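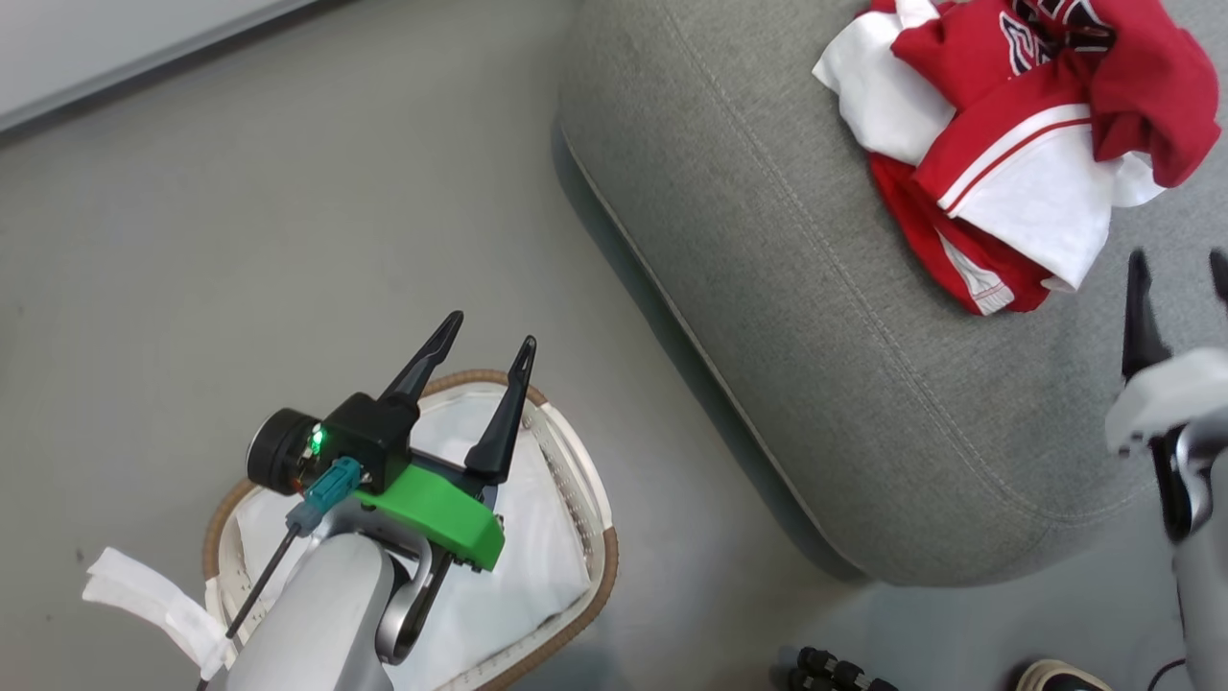 When will the shared laundry room at Esden House reopen to residents?
The room reopens on Jul 12, 2020, and bookings may be made through the residents' office from the same morning.
Use of the room has been suspended since April while the drains were relaid and the floor was levelled. The cost of the work came to 1,870 pounds against an approved sum of 2,000 pounds, and the balance has been returned to the repairs fund. Matubbar carried out the drainage work.
Each booking will last 40 minutes. No more than 2 households may hold a booking at the same time, and residents are asked to leave promptly at the end of their period. Washing left overnight will be placed on the shelf by the door.

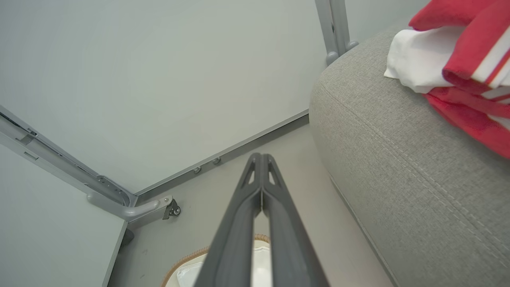

A light-coloured panel with a grey metal rail along its side.
Existing payment cards remain valid. Residents who have mislaid a card should write to Nuwan Siddiqui at the residents' office, giving their flat number. Replacement cards are issued without charge.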